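Leave planning on a fixed calendar: Ramil Fajardo on the spring break

November 4, 2020

Ramil Fajardo books his spring time off in the fall. The request goes in before the end of the year, the tickets are bought the same evening, and the rest of the trip is written up on a single sheet that he reuses every April.

"The holiday moves, so the sheet is built around the holiday and not around dates," Fajardo said. "Row one is the Friday. Everything above it is negative days, everything below it is positive days."

He works in payroll at Vitari, where leave over the long weekend is granted in the order it is requested. Five days of leave, placed correctly against the public holidays and the two weekends, cover the whole trip with one day left at home for laundry and groceries. He does not take work calls during that period. His out-of-office message gives the return date and a shared mailbox.
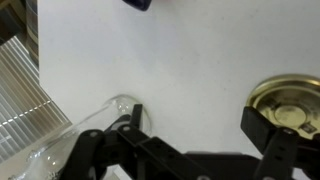

Black gripper above a white tabletop.

The destination is his sister's house in Kakar. The route has two parts: a train to Dizon, then a bus for the remaining 103 kilometers. Fajardo allows 50 minutes for the change. The timetable needs less, but the holiday trains are long and the walk from the last car to the bus stand is slow with luggage.

"I missed it once with a shorter margin. The next bus was full and so was the one after. I spent the evening in the station with a bag of chocolate eggs, and I ate a good number of them."

The bus is run by Tratance. He sits on the left side, forward of the rear axle, where he can read without feeling sick. Seats are assigned at purchase, so early booking matters more here than on the train.
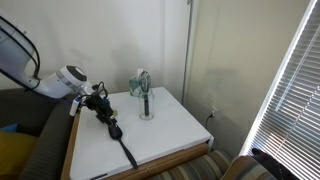 White arm, black spoon and side table.

Luggage is one case and one day bag. Gifts travel in the day bag, wrapped in a sweater. Candy is bought at home by weight, divided into portions, and labeled by recipient. "Adults get the same amount as the children. There was a dispute."

At the house the schedule is loose, although Fajardo has still written it down. Breakfast is late and consists mostly of eggs. The afternoon is a walk if the weather holds. Evenings are for a crime series, two episodes at most, with a rule against looking up the ending. 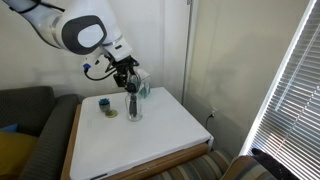
The rule came from his sister. Fajardo had read ahead in a previous year and, he said, "it was visible on my face by the second episode." The series is picked by the host household. He has no vote and has not asked for one.

Asked about the religious side of the holiday, he said that his parents observed it and he does not. He attends one service if his mother is there. He treats it as a fixed item on the sheet, with a start time and a dress requirement.

The sheet itself has 29 rows. It began with fewer and has been extended as things were forgotten: phone charger, spare house key, reading glasses, the dish that has to be returned.

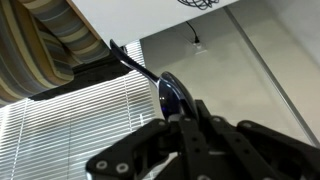
"The dish has gone back and forth for years. She sends it home with food in it, and I can't return it empty. I make a rice pudding the night before I leave. It goes in the case, flat, with the lid taped."

The return trip is made one day before the main holiday traffic. Fajardo buys a ticket he can change, but he has not used the option so far. The evening he gets back he unpacks, fills in the actual times next to the planned ones, and adjusts any row that was off.

For the coming April he has changed one entry. The bus stand in Dizon has moved to the far side of the station, and he has left the margin as it was.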